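We finally got our letter from the water district in January, the one saying our street would be part of the main replacement. I had been waiting on that letter for a long time. The pipe under Brellside is old cast iron, and it has broken twice since we moved in. Both times we filled pots at a neighbor's house across the main road, where the line is newer.

The project covers 189 service connections. The contractor is Flindow, and they started at the bottom of the hill and worked up.

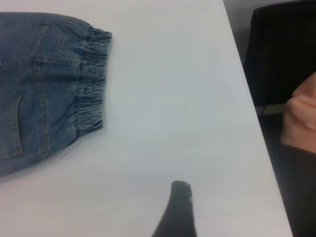
Vol. 7, No. 2

I said in the last post that I would write down how the shutoffs went, so I'll do that now. We had two. The first was on a notice taped to the door and lasted five hours, a little less than the notice said. The second came with no notice at all — a valve at the corner would not close all the way, and they had to go back one more block to find one that did. I was halfway through washing dishes.

After each one the water ran brown for a few minutes. The crew told us to use the bathtub tap first, cold only, and to take the screens off the faucets before doing anything else. I forgot the kitchen screen and had to pick grit out of it later.

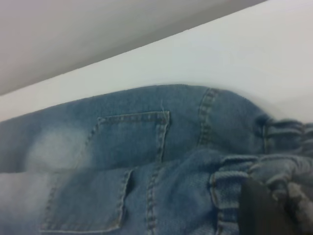 Do you have to replace the pipe between the meter and the house?
Only if you want to, or if it turns out to be lead or galvanized steel. The district pays up to the meter and the owner pays for the rest.

Ours is copper from the meter in, so I left it alone. The new meter is a Kaneko and sits a bit lower in the box than the old one. I have to kneel to read it now. The lid is plastic and doesn't weigh much, which my back appreciates.

I put some of this on the neighborhood board and asked how the pressure was higher up.
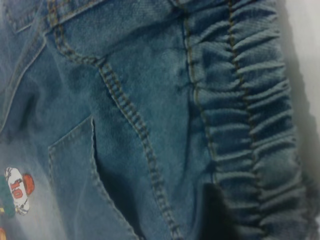 Bent Norðdahl wrote back that his pressure had gone up enough to make the toilet valve hiss all night, and that I should put a gauge on the hose bib before I bought anything. He had already ordered a regulator and then found out he had one, buried behind the water heater and turned the wrong way.

So I bought a gauge and screwed it on the outside faucet. The needle sat well inside the normal range, in the morning and again after dinner.
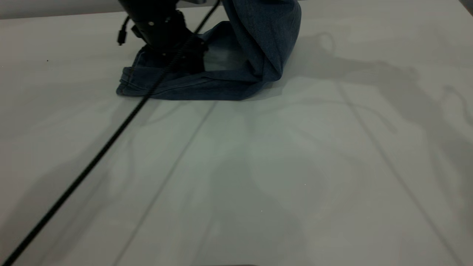 I plan to check it once more when they connect the Plaltovik tank, because that will change which zone feeds us. The paving is still temporary. There is a soft spot by our driveway where the trench was, and I've called it in. They gave me a ticket number and said the final asphalt goes down after the last block passes its pressure test.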